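3.2 Collecting the demonstrations

Now for the part that ate most of our time. We wanted examples from desks people really use, with all the stuff that piles up on them, and that meant carrying the hand-held gripper to the desks (the other way round would have been a lot easier on our backs!). The whole set comes from two buildings, the Medina office and the shared floor at Praltby, and it holds 817 demonstrations after cleaning. Before cleaning it was bigger, and I'll get to what we threw away in a minute.

Each demonstration is one person doing one short thing with the gripper in hand: pick something up, move it, put it down, let go. We kept the tasks that plain on purpose. Violeta Rivadeneira had written a lovely long task list back in November, with drawers and zippers and a whole section on folding, and we tried a good chunk of it before admitting that our little policy was never going to learn folding from the hours we had. So bottles, cups, boxes and office odds and ends it was. I still have hopes for the drawers.

The instructions we gave people changed a few times, and I think the changes are worth writing down. At first we said "move naturally," and everyone did, which gave us wonderful fast swings where the tracking lost its place halfway through. Then we said "move slowly," and people crept along like they were carrying soup, stopping dead before every grasp. Models trained on those crept and stopped too. What finally worked was Benjamín Durán standing next to the person and doing the motion once with an empty hand, at the speed he wanted, and then stepping back. We used that for the final version of the protocol, and every demonstration collected before it got a tag, so anyone using the data can leave those out.

Nobody was allowed to tidy up first. This was harder to enforce than you'd think! People see a gripper coming toward their desk and start stacking papers. We asked them to leave things where they were, apart from anything private, and to go on working between takes if they wanted to. The mess matters to us because the policy sees the world only through the one wide camera on the tool, and we wanted cables, plants, screens and far-off ceilings to turn up in that view so often that it would learn to shrug at them.

For labels we went with one sentence per demonstration, typed by the person who did it, straight afterward and in their own words. You get "put the cup by the keyboard" and "cup to keyboard" and once just "cup." We left them all alone. A second person marked the moments when the fingers closed and opened, using the Rornen labeling page, and whenever the two markers we tried on a shared batch disagreed by more than a few video steps we sat down and watched it together (usually it was a soft object and the fingers had closed in two stages).

Clear objects deserve their own paragraph. See-through plastic is a pain: the edges come and go with the light, the inside shows you whatever is behind it, and a policy that has only met solid, colorful things will happily close on thin air. We took 304 of the demonstrations with clear bottles and cups for exactly this reason, in bright rooms mostly, with the labels left on. Figure 3 gives a sense of what the model has to cope with. The bottle sits low in the view between the two magenta fingers, its upper part is transparent, and the red wrap near the base is the one really easy thing to latch onto. Everything past it, from the laptop and the loose papers to the staircase and the light strips, is squeezed into the same round view.
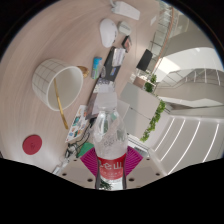 Figure 3. Tool camera view with a clear water bottle between the fingers, over a cluttered desk.

We did wonder if the policy would cheat by looking only for labels. To check, we peeled them off a batch of bottles and ran the collection again at Praltby, and those takes are stored as a separate split that we never train on. Results on it are in Section 5, and they're lower than we'd like.

As for what got dropped: we removed any take where tracking failed, where the person said out loud that they'd messed up, or where somebody's face came close to the tool. Fumbled grasps that were then put right stayed in. Benjamín and I argued over those for up to 2 hours at a stretch, and he won. The dropped takes are kept on the Unodby drive with a reason typed next to each, and we're happy to share the list of reasons with anyone planning a similar collection.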